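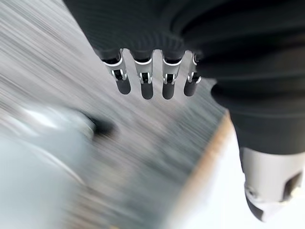 bed room progress, thread, bear with me

ok so. the back bedroom at Tulo. Guests in tonight, doona half off the bed, me on my second coffee typing with one thumb. doing this as a thread so I stop texting Kavitha every four minutes

background for the new people: Tulo is the two-bedroom place we let out near the water. front room was done in December. back room got "next month" every month til now

list as of this morning. strip bed. sort linen. fix the corner tile. find the good pillowcases. find the OTHER good pillowcase

Lizelle Joubert if you're reading this, you had the good pillowcase at your place. I'm not angry. bring it back
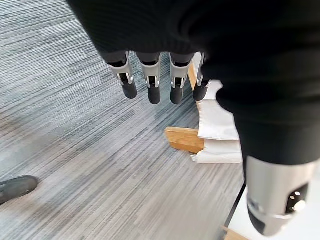

carpet tiles, the grey streaky ones. white paper wrapping still about

people keep asking about the tiles so. carpet tiles, grey, stripey. got them from Mahlangu Flooring, 70 bucks a box, end of line. would get them again tomorrow

laid them in alternating directions. takes longer, looks heaps better. also hides it when your wall isn't straight, and ours is not straight

if one gets wrecked you lift it and put another down. red wine, done. sunscreen, done. fake tan took out two of them in a single weekend, still thinking about her

downside: every bit of white fluff shows up. towels are the worst. vacuum last, not first. I vacuum first every time and then have to do it agian

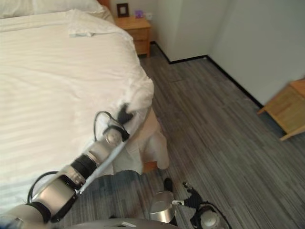
doona, front corner. light wood nightstand over by the wall

white bedding question, gets asked every time. yes white. yes for guests. colour fades and then nothing matches. white you can soak and move on

that cover has a faint stripe in the fabric btw, hard to see unless you're close. I didn't notice til I'd bought it. like it now. lines up nice with the side of the bed if you bother, and shows straight away if the doona's gone on crooked

doona method, for the person who asked in replies. cover inside out, hands in far corners, grab the doona, flip, shake. then do the foot end from the front corner, a pinch of the fold and pull it down. even drop both sides. don't yank from the middle

if it's bunching over the side it's nearly always the insides twisted up and no amount of smoothing will fix it. undo the buttons. start over. swear a bit

the nightstand: one drawer, stays. little dark picture frame on top stays, leaning is fine, I'm not putting another hole in that wall. the purple thingo I keep meaning to move and then I don't

headboard is wood too, and no I have not oiled it. next month (lol)

Kavitha wants a rug. no. we have a carpet. you don't put a rug on a carpet, Kavitha Rodrigues, it's a trip hazard and it'll slide

money bit, some of you like the money bit. whole back room has cost $757 so far incl. tiles, not incl. the bed which was Mum's. budget was 500. we don't talk about the budget

biggest spend was towels. Idov bath sheets, 900 gsm, and they take a full day to dry on the line in winter. lovely though. don't buy them if you've only got a clothes horse 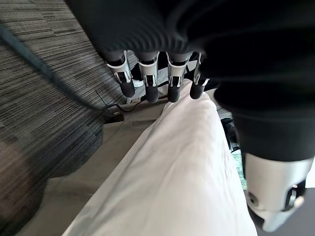 Linen sorting, which is the real job today. My system is three piles: keep, rags, op shop. Keep has to go round a mattress without popping off a corner. Rags is anything thin enough to read through. I do it all on the floor so I can see the lot at once, it spreads out, I step over it for an hour. The long white one down the middle is what I'm on about now, and the beige next to the carpet edge is the other maybe. White first. If it's beige I always end up keeping it "for painting" and then never paint

verdict: white one keep. beige... painting

hem on the white one wants a couple of stitches, will do it tonight in front of the telly. will not do it tonight

stain stuff, last time I'm typing this out. cold water first. then Ollex soaker, half a scoop, overnight in the laundry tub. warm wash. sun. don't iron over a mark, you'll cook it in and it's there for life

and pillow protectors go under the cases, zips to the inside. changed how long our pillows last. cheap ones are fine, the crinkly ones are not, a guest left us four stars over crinkle

update, Lizelle has located the pillowcase. It was in her car. "since when" since December apparently

update 2 she's bringing it at three, check in is four. so pillow on the left gets done last

somebody asked do I do hospital corners on the bottom sheet. fitted sheet mate. life's short. top sheet yes, foot end only

right, still to go: both pillows, wipe the drawer out, corner tile, vacuum (LAST). bin the paper. then key in the box

will post the finished room if I get it finsihed before they pull up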